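Small parts storage, what do you use?
Hobby Bench Forum > Workshop and Tools

Plindlow
I've been repairing small electronics at home for a while and the parts have gotten ahead of me. Right now everything is in sandwich bags inside shoeboxes. I spent most of an evening looking for one switch I knew I had. I have room for one shelf unit over the bench and would like to keep the cost down. Drawers, bins or something else?

tincup_234
Drawers. I bought a used 60-drawer cabinet and never looked back. Label the front of every drawer, even the ones with junk in them.

marshgate
I went the other way. Drawers are fine for resistors and screws, but boards and anything with wires on it snag when you pull the drawer out. Open bins let you see what you have. I use yellow plastic ones. Dark parts show up well against them and they wipe clean.
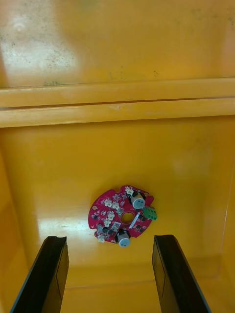
marshgate

I keep boards in their own bins and don't stack them. If you have a lot of boards, put them in antistatic bags first.

tincup_234
Open bins collect dust. In my garage they'd be full of sawdust by May.

marshgate
Then put a lid on them. Mine are indoors and I don't have that problem.

Jikville Rob
Both of you are right, it depends on the part. I have 124 drawers and I still use trays for whatever I'm working on that day. Storage is one thing and the bench is another. Parts come out of the drawer, go in a tray, and whatever is left goes back at night. The going back is where I fall down.

Plindlow
How do you label trays? Tape comes off mine.

Jikville Rob
Marker right on the rim. Rubbing alcohol takes it off most plastics if you change your mind – try a corner first. 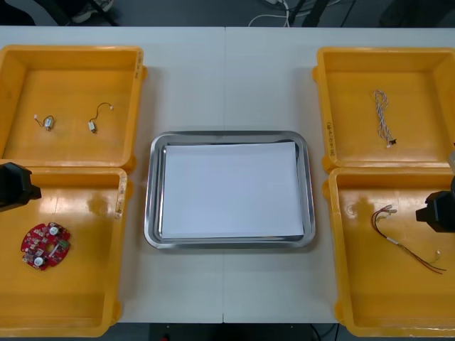 Two motors in the upper left tray, writing on the rim.

tincup_234
I'd still want something with a lid for motors. The leads get tangled and the connectors are a pain to replace.

Jikville Rob
Not if you only put a couple in each tray. I wouldn't keep 1000 of anything that way.

soldermoth
One more vote for drawers, but get the kind with a stop at the back. I pulled one all the way out and was picking diodes out of the carpet for a week.

Plindlow
OK, I think I'll get one drawer cabinet for the small stuff and 2 sets of shallow trays for the bench. Does anyone have a source for dividers that fit the narrow drawers? The ones I found are all too tall.

tincup_234
Cut them down with tin snips. Mine were too tall also.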